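3.2 Inspection intervals after registration

Registered kitchens in the Ilinard district are placed in one of 3 risk classes, following the scheme set out by Van den Broek in the Zarar pilot. The class fixes the longest gap allowed between two inspections and the number of records the operator must keep on site. Of the 69 businesses in our sample, 10 changed class during the study period, in most cases after adding cooked meat or dairy to a menu that had been registered as dry goods only. Operators are required to report such a change within six weeks. Late reports were coded separately and are excluded from the interval model in Section 4.

Inspection outcomes were entered by the district office using the Ledik form, which records storage, handwashing, pest control and the state of cooking equipment as separate items. Figure 2 belongs to the equipment item. Scores on the four items were summed without weights, and missing items were treated as failures.
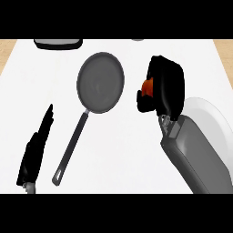 Figure 2. Frying pan on a white tabletop (computer rendering).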